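May
By Kerstin Bakke

The visit to the Tivavico site was arranged for members with an interest in order picking and light packing. We were a group of 13, met at the gate at 9:30 by Adoración Ibarra, who runs operations, and split in two for the walk round.

The first hour went on the packing hall. Tivavico assembles mixed household orders for small shops, and the difficulty is variety: bottles, cups, cans and tubs, more than 500 stock lines, few of them the same shape. The conveyor and carton erector date from an earlier round of investment and run without much attention. Filling the carton is still done by hand, across 11 stations.

The second hour covered the demonstration room, where operators from the hall work at a bench with a pair of hand-held grippers. The recordings are used to train the arms planned for the first two stations. Everything is picked up with the grippers, one in each hand, and set out or moved according to a task sheet.
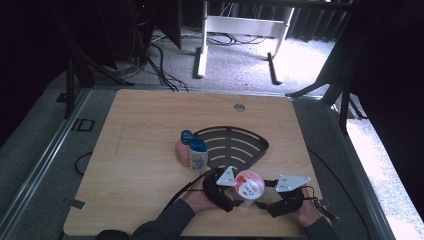
Yogurt cup held between the two grippers, with the slotted tray and two bottles on the bench.

Phong Bạch, who packed for four years before moving to this work, gave a short account of it. A foil-lidded cup has to be held firmly enough not to drop and lightly enough not to dent. Packers do this without thinking. With a gripper in the way they have to slow down and plan the approach, and he said the first few shifts were tiring for the wrists. Sessions are now limited to 40 minutes, followed by a return to the hall or a spell on checking.

Pay was raised by several visitors. Bench work is paid at the packing rate plus a supplement, and hours count toward the technician grade. Inmaculada Aranda, the shift representative, regards the supplement as too small given what the recordings are worth to the company. The point is still under discussion.
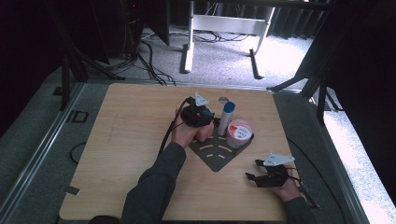 Task sheets are written by the operators themselves, a change made after the first set, drafted by the engineering office, asked for an order of work that no packer would follow. Vasilică Cârstea from engineering was frank about this. His office now edits for wording only.

Maintenance takes more time than was budgeted. Finger pads are a consumable, and the replacement interval is set by the operators on inspection, with no fixed count of cycles. 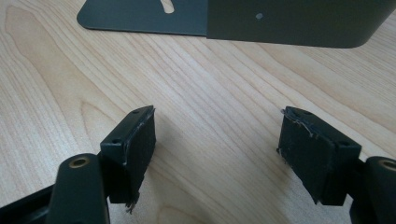 On staffing, Ibarra stated that no station will be converted until its packers have been offered another post in writing. Checking, replenishment and cell supervision were the three named. Aranda confirmed the wording but noted that cell supervision calls for a course — 11 days, off site — which is awkward for anyone on part-time hours.

We finished in the canteen at 12:15. Slides from the morning can be had from me on request. The autumn visit will be to Skekau, places limited.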